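5. First practice pass with the Tellska hand grip

Take your time with this one - it's the part most folks enjoy.

1. Clear a good stretch of table and set one light, roomy object toward the back.
2. Squeeze the trigger fully, then let go slowly, 20 times.
3. Bring the open fingers in low and stop well short of the object.

Caution: keep your own fingertips out of the gap while the spring is hooked up. 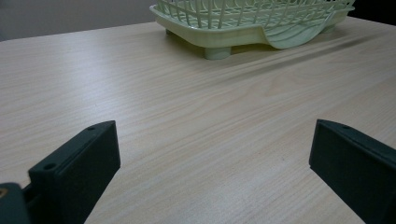
Fig. 9. Fingers open, dish rack at the back of the table.

Note: if one finger lags, go back to section 4.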